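Unit 6: Budgeting for a gripper cell

Vendors quote the arm. Read on to page two before you believe the total.

Fingers are the line students leave out. Printed ones are cheap per pair, so they get entered once and forgotten. I would enter 12 pairs for the first year and defend it. The Rerkell quote in your packet lists a spare set at $630 — shipping not included — and calls it "optional." Ask who decided that.

Payback figures: treat Skeruvik's as advertising until you see the hours behind them.

For July: redo the worksheet with a ceiling of $1,198 for tooling. Show what you cut.

Blunt tips, stepped pads on the inner edges, a row of holes down each finger. Price this pair.

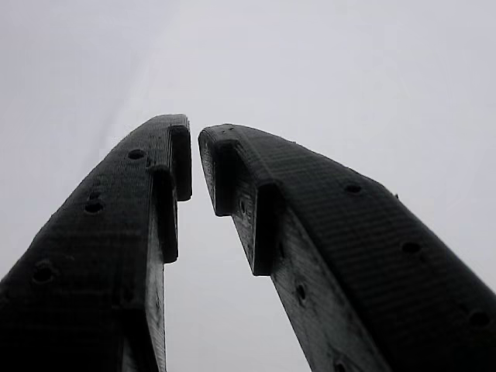

Elspeth Urquhart, Lecturer, Equipment Planning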